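The grippers came to Denetti in August. Management called it a pilot, and the people who clean bedrooms for a living were asked to carry a tool that records how they do it, so that a machine can learn the job later. I have supervised housekeeping there long enough to have an opinion.

My first point is that the work changed right away, before any robot was in the building. A cleaner who used to pick up a shirt without thinking now picks it up with two jaws, slowly, and does it again if the grip slips. Akosua Sowah used to finish a house by noon. With the gripper in her hand she finishes at 2, and for the first month she was still paid by the house. That has been fixed, but only after Fiifi Essien and I put it in writing.

My second point is about who gets the credit. There are 25 cleaners on our list. What they know - which cloth goes on which wood, how to fold a comforter alone - is being collected, and the company will sell something built on it. An extra 400 dollars a month is fair pay for the slower hours. It doesn't cover the knowledge. I would rather see a small payment each time the recordings are used, written into the contract.

Kobina Frimpong disagrees with me. He says his knees won't last ten more years and a machine can have the bathroom floors tomorrow. I take that seriously. I would give up the floors too. I would keep the part where you decide what a person wants left alone, and I would want a cleaner in the room when that is decided.

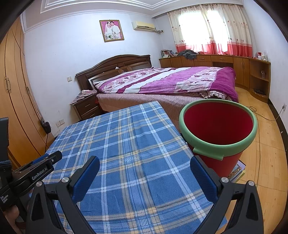 The contract comes up for renewal soon, and I have asked that two of the cleaners sit in on the talks. So far the answer is that it will be considered.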